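Masking the easy pixels

January 25, 2023

I finished the second round of the handle detection runs last night and the numbers are good enough to write down before I forget how I got them.

Background for anyone who skipped the earlier posts. Plisus is my small detector for cabinet, drawer and appliance handles. It takes a single color image from head height and returns a box, an orientation and a guess at the pull direction. The pull direction matters most, as a manipulation planner can recover from a sloppy box but will waste a lot of time pulling a hinged door straight out as if it were a drawer. Until this month the training set was 578 labeled kitchen images and the loss was the usual sum of terms, each weighted by hand.

The problem with that setup was contrast. In a kitchen with dark handles on light doors, the network learned the handle almost immediately and learned nothing about the door around it. Box precision looked excellent. Pull direction was little better than assuming that vertical bars mean a hinge and horizontal bars mean a drawer, and on ovens and dishwashers that rule fails.

The change is simple. During training I now blank out the handle pixels in a fraction of the images and ask the network to predict pull direction from what is left: panel edges, gaps, the height of the front above the floor. I tried masking rates from 15 percent up to 40 percent. At the low end there was no effect I could separate from noise. At the high end the box head started to drift and had to be retrained on its own for 3 epochs. The rate I kept is in between, and the config is in the repo under the name Jolar, next to the old one (Clano) for comparison.

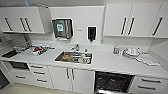 Pull direction errors on the validation kitchens dropped by over half, and most of what remains comes from appliances. The dishwasher is the standard case. When it is closed the network can at least use the panel gaps, but with the door open, as it is to the right of the sink doors here, the front is gone and the racks take its place, and a model trained only on closed fronts has no class for that. The rest of the base row is what the method was built for: two vertical handles meeting at the center under the sink, then horizontal ones on the drawers. I have added an "already open" label and will relabel the old set in March.

Kálmán Sipos asked whether the gain survives on handleless fronts. I don't know yet. The masked training should help there in principle – the network is being asked to work without the handle anyway – but I have too few such kitchens to report a figure. Stan, the older baseline, returns nothing at all on them, so the comparison will not be very informative either way.

Weights go up once the relabeling is done. The evaluation script is already in the repo and runs on one GPU.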